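Every August I clear out the tips folder and every August there are a few letters in it asking the same thing. Should I bother learning to do this properly, or is a machine going to be doing it for me in a couple of years? This year I'm answering early, because Yvonne Hebden sent me three pages on the subject and I promised her a straight reply.

My reply is: learn to do it properly.

## What the machines can do around a house

I have a robot vacuum. It does a decent job on an open floor, and if you pick up after yourself first it will keep the dust down between real cleanings. That "if" is most of the work. Before it runs I lift the chairs, tuck up the curtain, collect the socks and find every phone charger in the room. Then I sit down and it does the part I never minded.

The dishwasher is a machine, and a very good one, and it has been for decades. It still can't load itself. Same for the washer and dryer. Folding is where everybody gets excited, and I've watched plenty of folding videos. Look for the little note in the corner saying the film has been sped up. Look, too, at how the shirt starts out. If it's already lying flat with the sleeves out, you've seen the easy half.

The next big promise is the arm. Put an arm on a stand, or on wheels, and it will tidy for you. I'm more interested in this one than I let on to Yvonne, because tidying is the chore people hate most and do worst. I'm just not sold.

Think about what clearing a small table takes. You have a dish, a remote, a phone, a paper cup somebody has knocked over. You'd do it in less time than it takes to read this paragraph, and you'd make a dozen decisions on the way. The cup gets crushed and thrown out, but you tip it first in case there's a swallow left. The phone you pick up by its edges and put where its owner will look for it. The remote goes back by the chair. Whatever is in the dish, you decide if it's food or trash or a button that belongs on a coat.

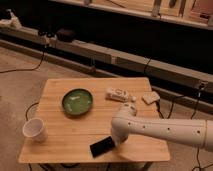
An arm has to be told all of that, or has to have learned it somewhere, and then it has to get hold of the thing. Flat objects are the hard ones. A phone lying face down gives you almost nothing to grip. You and I slide it to the edge of the table with one finger and catch it from underneath without thinking. A paper cup has the opposite trouble: easy to reach around, easy to squash, and it rolls.

Chantal MacLeod, who used to run the finishing room at Mellor, wrote to tell me I'm being unfair and that shop machines place parts all day long without a mistake. I'm sure they do. The parts come down the line facing the same way, at the same height, 1000 of them and then another 1000. My coffee table has never once looked the same two nights running.

## And in the workshop

Same story, more sawdust. Chiamaka Oyewole has a small shop and was shown a Grindex sanding setup that would hold a panel and go over it evenly. She says it left a nice flat surface. She also says she spent the whole morning clamping, setting and unclamping, and could have sanded the panels by hand and swept up. For a long run of matching doors she'd consider it. For the odd chair leg that comes in with old varnish on it, no.

Putting tools away is another one people ask about. I'd love that. So far the best system I know is still a pegboard with the outline of each tool drawn on it in marker, and a rule that the bench gets cleared before the lights go off.

## Tips for tables, since we're still doing them ourselves

**Use one tray.** Carry an empty tray to the table and put everything on it, trash included. Sort at the kitchen counter. Walking back and forth with one item in each hand is where the time goes.

**Do liquids first.** Cups and glasses come off before anything else. Check under them for rings while you're there.

**Give the remotes a home.** A shallow dish or a low basket works fine. If you have more than two remotes, put a strip of colored tape on the one you really use.

**Electronics off before you spray.** And spray the cloth, never the table. Cleaner runs into the seams of a phone case and stays there.

**Wipe with the grain.** On a wood top, a barely damp cloth along the grain, then a dry one. If the cloth leaves beads of water behind it, wring it out again. A spoonful of dish soap in a bowl of warm water is plenty for a sealed top. Skip the soap on an oiled one.

**White rings.** Try a hair dryer on low, kept moving, before you try anything out of a jar. Jade Ashworth swears by mayonnaise left on overnight. I've had it work once and go rancid once.

**Cables.** Get them along the wall. Anything crossing open carpet will catch a foot, a vacuum or a dog. Hook-and-loop ties are cheap and you can undo them, which you can't say for the plastic zip kind.

**Carpet under the table.** Shift the table a hand's width every few months so the dents don't set. For the old dents, lay an ice cube in each and let it melt, then fluff the pile with a fork. Test a hidden spot first if the carpet is wool.

## If you want to buy one anyway

Yufang Lu asked which tidying robot I'd put money on, Lultell or Enen. Neither, this year. But if you're going to look, bring your own mess. Don't let the salesperson lay out the demonstration. Tip your handbag onto the table and ask the machine to clear that. Ask how long it took at normal speed, who was steering, and what happens when it drops something behind the couch. Ask who comes out to fix it and what the visit costs.

I have a folder with more than 127 letters in it about stains and only one from a reader whose machine tidies a room for her. She has to move the cat first, and the lamp.

Next up is grout, and I've got strong feelings about bleach.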